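Let people mend what they own

October 2020
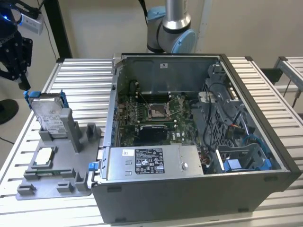

A desktop computer on its side with the panel off and the processor socket empty.

My washing machine stopped draining last month. It is a Cellow, bought new, and it had done 11 years of work before that. The pump had failed. I found the part number stamped on the housing, rang the parts line and was told that the pump is no longer sold by itself. I could have it as part of a sealed unit for £224, fitted by one of their own engineers, or I could look at the new models.

I bought a second-hand pump from a breaker's yard and fitted it in an evening. The machine works. I mention it because most people in my position would have taken the new model, and I wouldn't blame them. The price of the repair had been set at a level where any sensible person gives up.

My view is that the law should require makers of household goods to sell spare parts to anyone who asks, at a fair price, for as long as the goods can be expected to last. They should publish the repair manual too. When I bought my first fridge in 1998 there was a wiring diagram folded up behind the kickboard. The leaflet with my present one, a Famico, has two pages of safety warnings and a web address.

The usual objection is safety. Mains electricity and gas can kill, and some jobs should be left to people with the right training. I accept that for gas. But a door seal, a drum belt or a kettle lid is another matter, and a trained independent repairer is no danger to anybody. At present those repairers are refused parts along with the rest of us. Kalogeropoulos, the repair shop at the end of our high street, has stopped taking in dishwashers for that reason.

The other objection is cost. Keeping parts in a warehouse for years is expensive and the expense would end up in the price. I expect it would. I would pay a bit more for a cooker that could be kept going, and I suspect many households would do the same if the shop told them the choice existed. A label on the front showing how many years parts will be sold would be a start.

Desktop computers have long been better than most things in this respect. You take off a panel, and a lot of what is inside can be swapped. My Holell vacuum cleaner is glued shut. It has a battery in it that will wear out, and when it does I will have to cut the case open to reach it.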